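I bought the Pruvard handheld steamer in November, two months before my sister's wedding, because I had seven bridesmaid dresses in my spare room and every one of them had come out of its bag creased. It was $23 on sale and I expected very little!

Well, it did all seven in one evening. Chiffon was easy, and the satin sashes took a second pass (go slow near the seams — mine spat a little on full power).
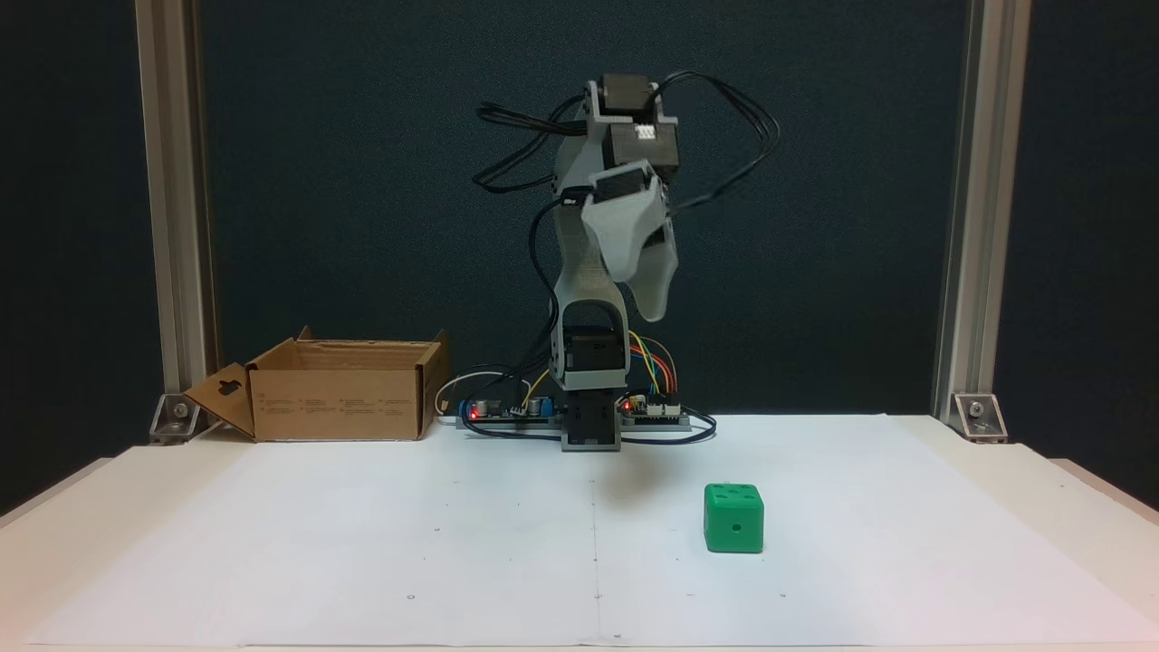
The tank is small, so I was back at the sink after every other dress, and the cord could be longer. But it heats up fast and it fit in my carry-on. I've used it on tablecloths and a veil and I'd buy it again. Four stars, mostly for the spitting.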